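Última actualización: noviembre

Utilizamos cookies propias y de terceros para recordar tu sesión. Si sigues navegando, entendemos que las aceptas.

Foro Wandar > Casa y cocina > ¿Planchar manteles, sí o no?

beril_t
Abro hilo porque en mi casa se ha llegado a las manos, o casi. Mi suegra viene a comer una vez al mes y cada vez pasa la palma por el mantel como si buscara una fuga de gas. Es de algodón, lo saco de la lavadora a 600 revoluciones, lo tiendo estirado y a mí me parece que está perfecto. A ella le parece un mapa de los Alpes. ¿Vosotros plancháis?

Arsen S.
No. Siguiente hilo.

neelam_p
Yo sí, y sin vergüenza. Lo plancho todavía húmedo, por el revés, y lo doblo en tres a lo largo para que solo quede una raya. Son diez minutos con la radio puesta. Peor es pelearse luego con él cuando ya se ha secado como una galleta.

Arsen S.
Diez minutos por mantel, más sacar la tabla, más el gato subido a la tabla. Hay gente que ha aprendido idiomas con menos.

roksolana.h
Arsen, tú comes encima del fregadero, lo has contado en otros tres hilos.
Beril: prueba a bajar el centrifugado, a 600 ya vas bien pero mucha culpa la tiene cargar el tambor hasta arriba. Y sacúdelo antes de tender, con ganas, desde dos esquinas.

beril_t
Lo sacudo en el balcón y le doy al vecino de abajo con las gotas. También tenemos opiniones sobre eso en la comunidad.

Vira Zhuravel
¿Y la plancha de vapor vertical? Tengo una Clulleck de 2000 vatios y va de maravilla con las camisas. Con los manteles hace un ruido tremendo y quedan igual que estaban, pero más calientes.

neelam_p
Eso no es planchar, Vira, eso es una sauna.

Vira Zhuravel
Lo pone en la caja: «apta para mantelerías». Me sentí muy mantelería comprándola.

roksolana.h
Mi truco, heredado y sin base científica: ponerlo la noche anterior, pulverizar agua con un espray y estirar con las manos desde el centro. Por la mañana los pliegues se han ido casi todos. Con lino no funciona, el lino tiene carácter.

Arsen S.
El truco de verdad son los cuadros. Con un mantel de cuadros no se sabe dónde acaba el dibujo y dónde empieza la arruga. Los lisos blancos son para gente con servicio o con remordimientos.

neelam_p
Discrepo. En los cuadros la arruga se nota más, porque la línea se tuerce. Yo tengo uno celeste con rayas finas y como no lo planche parece que la mesa se ha mareado.
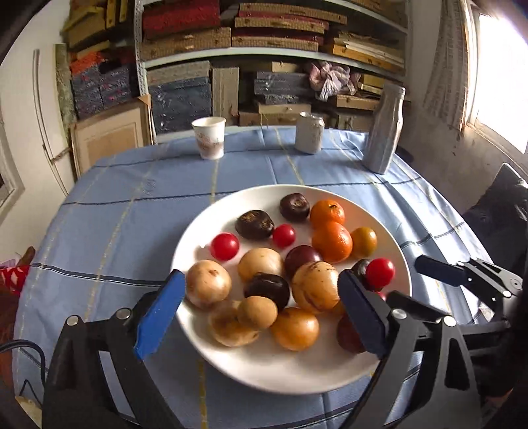
Y otra cosa, la caída. Si no le dejas un buen palmo por cada lado, el peso no ayuda a estirar y te queda respingón por mucho que planches.

beril_t
El mío cuelga cuatro dedos. Igual el problema es que es de otra mesa.

Arsen S.
Mensaje número 1203 de este foro en el que la solución es comprar otra cosa.

roksolana.h
O cambiar de suegra, que tiene peor devolución.

beril_t
Este mes pruebo lo del espray. Si pasa la mano y no dice nada, os lo cuento. Si dice algo, también, pero desde casa de mi hermana.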